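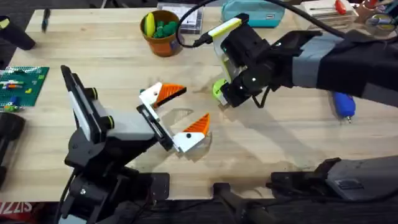

Visit 3: Two-arm workcell, Nidlow open day
Handout for the lab section. Read before writing up your visit notes.

1. Purpose of the visit

The Nidlow site opens its bench robotics area to students each January. Our group was given a slot in the afternoon session, 47 minutes including questions. The demonstration covered tabletop handling with two arms that share one work surface. No fixed tooling or conveyor was involved. The points below follow the order of the session and add material from the lectures on grasping and workspace planning.

2. The cell

Two jointed arms work over a light wooden tabletop, with their bases on opposite sides. Each arm ends in its own gripper, and the two can reach into the middle of the table from different directions. That overlap is the reason for using two arms, and also the main source of trouble. Any point both arms can reach is a point where they can collide.

The host called the overlap the shared zone. Under the Dridov scheduler used at the site, an arm must hold a token before it enters the shared zone. The other arm may keep moving outside it. For tasks that need both grippers at once, the token is replaced by a joint plan that is checked for clearance along its full length. Note the cost: joint plans are slower to compute, and the arms run at reduced speed while one is active.

3. Grippers and fingertips

Look at the orange fingertips on the left arm. They are triangular, with ridges on the inner faces, and they are carried on white finger mounts. The gripper is a parallel type: the fingers stay aligned as they close, so the contact faces do not rotate against the part.

Points to include in your notes:
- A tapered tip can reach between closely spaced objects. The contact area near the point is small, so the grasp is less stable there.
- Ridges help resist slip along one direction more than the other. State which direction matters for the part you choose.
- The approach angle counts as much as the opening width. A gripper coming in at a slant needs clearance for its body as well as its fingers.

4. Cables and reach

A long black cable loops up from the gripper on the right arm. Treat loops like this as part of the moving body when you plan. Too little slack limits wrist rotation; too much can catch on objects or cross the other arm's path. In the exercise below, assume the cable adds a margin on all sides of the wrist.

5. Objects on the table

The items around the edges of the table differ widely in stiffness and shape. Compare three of them as grasp targets:
- The terracotta flower pot. Rigid, with an open top. Consider a grasp on the rim, and what the green leafy pieces inside do to finger access.
- The teal zippered pouch. Its outline can change under load, so a stored grasp pose may not hold.
- The clear plastic case. Clear surfaces are difficult for many depth sensors. The white label or card inside may give a better return than the case itself.

The small LEGO bricks on the green baseplate raise a separate question, that of placement tolerance - pressing a brick home needs force control as well as position.

6. Exercise

Pick 2 objects from section 5. For each, give a grasp point, an approach direction and one likely failure. Then state whether the second arm helps, and whether your plan would need the token or a joint plan. One page, with a sketch.

Related handouts
Visit 1: Palletizing line, Sunier
Visit 2: Machine tending at Szabo
Lecture notes: Parallel grippers and contact models
Lecture notes: Shared workspaces

Questions about this handout: course office, during lab hours
Back to top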